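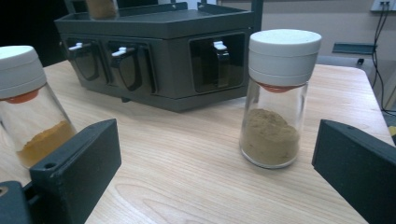 Ticket 2305
Queue: Demonstration standards, Clatley site
Raised by: Mio Okabe
Assigned to: Severino Bravo
Status: closed

Friday, 09:40. Mio Okabe
Spice jar task. The checker has rejected 30 episodes from bench two with "start state not met". The operators say they followed the sheet. Which rule is being applied?

10:15. Severino Bravo
Section 4 of the handling standard. Both fingers must be fully open and clear of the target jar before recording starts. The checker also wants the fingers held still for 2000 ms. Please send me the sheet they are using.

10:32. Mio Okabe
Sent. It says "open the gripper and begin". It has no hold time on it.

11:05. Severino Bravo
That is the old sheet, from before September. Fulgencio replaced the one at bench one but bench two was missed. Other points to follow while you are there:
- Grip the glass body, never the cap. A lid can turn under load.
- Caps fully on before every episode.
- Leave finger room on both sides of the target. If a second jar is in the way, move it before you start, not during.
- Keep the rack on the table in the same place for the whole batch.

14:20. Mio Okabe
New sheet up. Ran a short batch with Milagros, all accepted. What happens to the rejected ones?

14:50. Severino Bravo
Keep them for 72 hours in the hold folder, then delete. Do not trim them to pass. Closing.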